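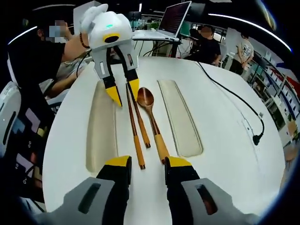 30th August

Wooden set for Mustia, notes on the spoon and chopsticks

I write this in the afternoon, while I still remember the details. Please add your own remarks under mine, but do not change the numbers without telling me.

Today the question was only the set of one spoon and two chopsticks. The bowls and the folded cloths wait for another day. Mustia wants to know how the three pieces should lie together when the guest sits down, and if we keep the wood finish as it is on the present samples. The samples came from Salminen in the small box, the one with label 165. The box with label 309 has the older samples from March, please do not mix them. They look very similar when they are out of the paper.

What I checked first was the spoon. The bowl is oval and very glossy, a dark reddish brown. I like the color more than on the March samples, which were too orange for my taste. The gloss I am less sure about. It shows every fingerprint, and I had to wipe it several times with the dry cloth. I wrote to Salminen and asked if they can make the same color with less gloss. If they say it costs much more for an order of 500 sets, then we stay with the gloss and I will not fight about it.

The handle is long and slender. For me it is comfortable, but my hand is small. Somebody with a bigger hand should hold it for the length of a soup and tell us the opinion.

The chopsticks are dark brown and get narrow toward the tips. I rolled them on the flat part of the table and they stop quickly, so a guest will not lose them to the floor. When I looked along the shaft against the light of the window, one of them had a very small bend. It is maybe inside the tolerance, but I do not find any tolerance in the papers from Salminen. To ask.

Then the laying. I tried three ways:

1. Spoon on the left, chopsticks on the right, all close together.
2. Chopsticks on the left, spoon on the right.
3. Spoon alone, chopsticks across, in front of the guest.

The third way I do not recommend. It takes too much place on a round table, and the neighbor on the left gets the tips in his direction. Between the first and the second I have no strong feeling. Mustia drew the first one in their sketch, so I would go with it if nobody is against. 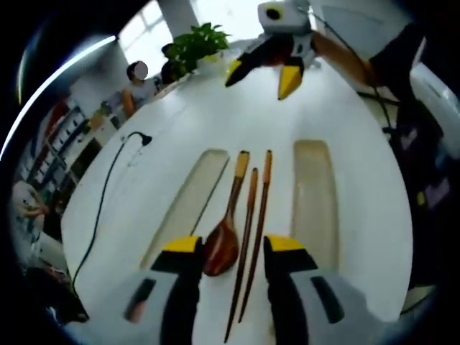

Way 1, spoon left and the two chopsticks beside it, between the recesses of the white table.

The pieces do not stay parallel by themselves. The chopsticks come a little together at one end, and each time I laid them new it was a bit different. At the restaurant the staff will lay them by hand in a hurry, so I think we must accept this. Alunier proposed a thin rest for under the tips. I tried with a folded piece of card and it helps – but it is one more thing to wash, and Mustia was clear that they want few pieces.

About the recesses in the table top. They are shallow with round corners, and the first idea was that the utensils lie inside. I still think it is nicer on the smooth surface between them. From inside the recess I had to lift the chopstick with the fingernail, and this is not elegant for a guest. Also crumbs will collect there. Drokircombe, who made the table, can give a cover for the recess, but I did not ask the price yet.

Small things, so that I do not forget:

The dry cloth on the shelf is finished, it leaves hair on the glossy bowl. Take a new one.

The paper for wrapping is cut too short for the spoon, the end of the handle comes out. The next sheets should be 100 mm longer.

I put back all the samples in the box 165 and wrote the count on the lid.

Open points: gloss (Salminen), tolerance for the bend (Salminen), price of the cover (Drokircombe), opinion of a bigger hand (any of you, the box is on my shelf).

Next time I would like to lay the full place with bowl and cloth, because the distance to the bowl will maybe change my mind about way 1 and way 2.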